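Kemley Rooftop and Facade Simulation Pack
Software add-on for the Ziltmont drone simulator

Overview

The Kemley pack is a set of outdoor environments for testing inspection drones in simulation before they go near a real building. It runs inside the Ziltmont simulator, version 18 or later, and adds streets, low buildings, flat roofs, parked and moving vehicles, and trees. It is meant for teams that write flight control, obstacle avoidance, or image processing software and need to run the same flight many times under the same conditions.

The pack was last updated on Wednesday, June 8, 2022. Customers with a current license can download the update from their account page at no charge.

What you get

The pack has 20 environments. Each one covers a block of streets measuring 400 meters on a side, with buildings placed along paved roads. Most of the buildings are plain commercial types with light walls and flat or low-pitched roofs, which make up the bulk of the inspection work our customers do. There are 91 separate building models, and any of them can be moved, turned, or swapped in the scene editor.

Every environment comes with a collision mesh that matches the visible surfaces. If a drone touches a wall, a roof edge, or a tree, the contact is logged with the time, position, and speed. You can set the run to stop at first contact or to keep going.

Camera views

The simulated camera can be mounted anywhere on the airframe and pointed in any direction. Field of view, resolution, frame rate, and shutter time are set in a plain text file. The camera follows the full motion of the drone, including roll, so the horizon tilts when the drone banks. There is no automatic leveling unless you add the gimbal module, sold separately.

Surfaces can be viewed at any distance, down to the near limit of the camera. Large surfaces use stretched textures to keep memory use low, so a wall or panel at very close range will look soft and streaked while buildings farther off stay fairly crisp. For close crack detection or paint inspection work, use the Nwosu high-detail surface set, which replaces the textures on selected buildings.
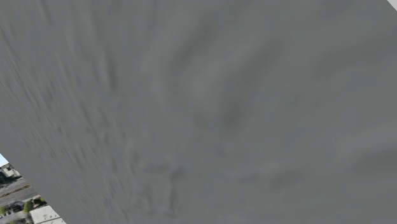 Depth output is available alongside the color view and is computed from the mesh, so texture quality has no effect on it. The two outputs share the same time stamp. Segmentation output labels each pixel as building, road, vehicle, vegetation, sky, or other. Labels can be renamed or merged, but new classes have to be added through the scene editor.

Lighting and weather

Sun position is set by date and time of day. Sky color can be clear, hazy, or overcast. Wind can be steady or gusting, and is applied to the drone but not to the trees. Rain and snow are not included in this release. Rain is planned for the October update.

System requirements

Ziltmont simulator, version 18 or later
A 64-bit desktop operating system supported by the simulator
A dedicated graphics card with hardware rendering support
Wired network connection for multi-machine runs

The pack will run without a display attached. On shared machines, we suggest turning off vehicle traffic first if the frame rate drops.

Known issues

Shadows under trees may flicker when the camera is moving fast.
Segmentation labels along roof edges can be off by one pixel.
Saved scenes from the first release must be opened and saved again before use.

Licensing

Licenses are sold per seat and run for one year. A seat covers one machine with a display or one server without. Schools can ask for a teaching license, which has the same content but does not allow commercial use. Recorded output, including color, depth, and segmentation data, belongs to the customer and can be published.

Ordering and support

The pack is sold through Clundmont, either alone or bundled with the simulator. Orders placed by account holders are filled by download the same business day. Support is by email and covers installation, scene editing, and bug reports. Please attach the run log and the camera settings file to any report.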